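Offene Werkstatt Moltow > Mailinglisten > Automatisierung > Archiv
August, 19:40 Uhr, von der Arbeitsgruppe Greifer

Betreff: Re: Handgeführte Greifer, Stand des Aufbaus und offene Punkte

Sehr geehrte Mitglieder der Liste,

zu der unten zitierten Anfrage nimmt die Arbeitsgruppe wie folgt Stellung.

> Die Projektgruppe Worari bittet um Auskunft, in welchem
> Zustand sich die beiden Handgreifer befinden und ob der
> Werkstattboden für die Aufnahmen weiterhin benötigt wird.
> Ferner ist uns nicht klar, ob die Markerwürfel nach der
> Zeichnung von Zisport oder nach der älteren Vorlage
> gefertigt wurden. Wir bitten um Antwort vor der nächsten
> Belegungsplanung.

1. Stand des Aufbaus

Beide Greifer sind mechanisch fertiggestellt und werden paarweise geführt, je einer pro Hand. Die Markerwürfel entsprechen der Zeichnung von Zisport; die ältere Vorlage wird nicht mehr verwendet. Bislang liegen 734 Aufnahmen vor, vorgesehen sind 2.000. Die Auswertung erfolgt auf dem Rechner im Nebenraum und beansprucht keine Werkstattfläche.

Gearbeitet wird auf dem Boden an der großen weißen Platte. Die Greifer sind kabelgebunden, beim Ablegen ist auf den Verlauf der Leitungen zu achten. Die Würfel dürfen weder beklebt noch mit Lösungsmittel gereinigt werden.
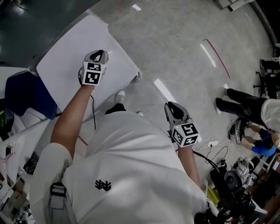
2. Offene Punkte

Die Backen des zweiten Satzes schließen nicht parallel. Die Firma Dimitrov hat Ersatz zugesagt, ein Liefertermin wurde uns noch nicht genannt. Bis dahin bleibt der zweite Satz im Schrank und ist nicht auszugeben.

Die Zugentlastung der Kabel ist in der jetzigen Form ein Provisorium. Ein gedrucktes Teil liegt als Entwurf im Projektordner. Anmerkungen dazu werden über diese Liste erbeten, nicht über das Werkstattbuch.

Nach jeweils 1.000 Aufnahmen ist eine erneute Kalibrierung beider Greifer vorgesehen. Sie dauert ungefähr 4 Stunden und wird vorab im Belegungsplan eingetragen.

3. Nutzung der Fläche

Die Bodenfläche wird bis auf Weiteres benötigt. Gruppen, die gleichzeitig dort arbeiten möchten, werden gebeten, sich vor Beginn mit uns abzustimmen. Die Platte ist während einer laufenden Aufnahme nicht zu verschieben. Taschen und Werkzeug gehören nicht in die Laufwege.

Der Projektgruppe Worari bieten wir an, die Fläche am Vormittag zu übernehmen. Die Kabel sind in diesem Fall nach Abschluss der Arbeiten wieder so anzuschließen, wie es auf dem Aushang vermerkt ist.

Rückfragen richten Sie bitte an diese Liste.

Mit freundlichen Grüßen
Arbeitsgruppe Greifer
Offene Werkstatt Moltow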